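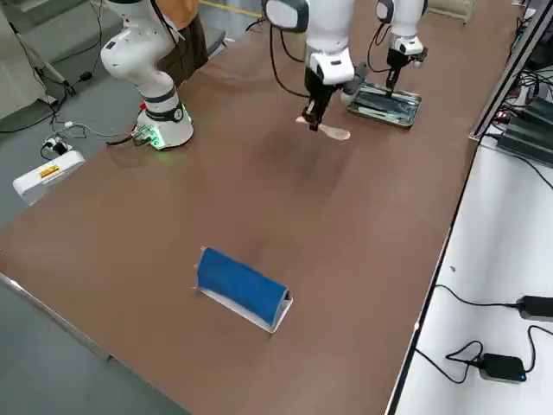

Search the help site
All topics | This topic

Two-arm demos: how much should object placement vary between episodes?

Posted by Pejman Nazari, 2025-11-17

We are collecting teleoperated demonstrations for an imitation policy on a two-arm tabletop cell. The items are a wooden utensil, a metal tray and a blue cloth roll on a white support. Fixed camera, no wrist cameras. Actions are logged as absolute joint targets plus gripper width.

The first batch was 100 episodes with every item set back to tape marks, which we pulled up before recording. Validation loss was low. On the cell, the policy reaches the right area, closes a little short of the handle and lifts nothing. If I move the utensil by a hand's width it still goes to the old spot.

I have budget for a second batch before the Llanos build is frozen. Should I discard the first batch or mix it in? And do I randomize everything at once, or one item at a time? Operator is the same person for all episodes.

Golnar Ghasemi

Your policy has learned a trajectory. With fixed placement the joint state alone predicts the next action well enough, and the image contributes very little. You can check this offline: replace the camera input with one constant image and rerun validation. If the loss barely moves, the network is ignoring the camera.

For the second batch, randomize all items together, but draw the layouts from a list made in advance. People asked to place things at random put them in the same few spots. We generate the list with a script, and the operator reads one line before each episode: position and yaw for the utensil, position only for the tray. Leave the support for the cloth in a smaller zone if the arm that handles it is near its reach limit.

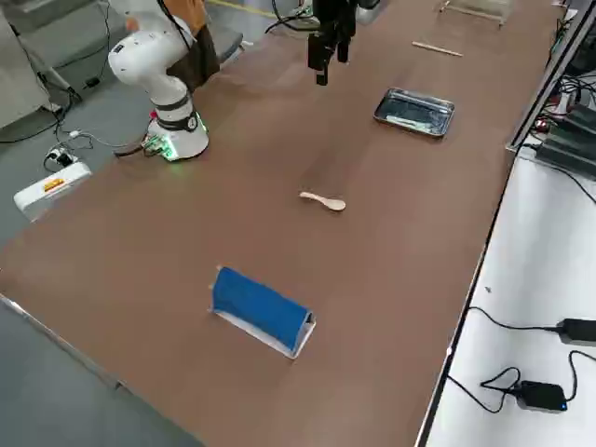

Kireck Users Group, Manipulation Data Team

For the start pose, keep the grippers clear of the items and add a small joint offset per episode. With a spoon on bare tabletop, the handle is the hard part. It is thin, it lies flat, and a few millimeters of height error will either miss it or push the fingers into the table. Log gripper width at full rate and check that it plateaus above zero after the close command. In our August set, 73 of 1,290 episodes had been marked as successes with the fingers fully closed on air. Removing them did more for grasp rate than any change to the network.

Keep the first batch, but weight it down so that it makes up a small share of each training batch. It still has usable approach and release motion.

Also record recoveries. Have the operator start some episodes from a bad pose near the handle and correct from there. Tag these separately so you can ablate them later.

Farhad Shokri

Agree with most of the above. One disagreement: I would drop the fixed-placement batch entirely. We mixed ours in at low weight and the arm kept drifting toward the old location whenever the utensil was partly hidden by the gripper. Retrained on the 855 varied episodes alone and the drift went away. Same architecture, same seed.

Check the time offset between camera and joint log too. Closing short of the object is a typical symptom of a late image stream.

Shahab Bakhtiari

get more data. also what gripper is it, some of them report width wrong

Filed under: Robot Learning > Demonstration Data > Two-Arm Setups

Related threads
Prikora logger drops frames when both arms stream
Absolute or delta actions for tabletop pick tasks
Grasping thin handles on a flat surface
Premari export: episode tags missing after merge
Cloth items: when to reset and when to leave them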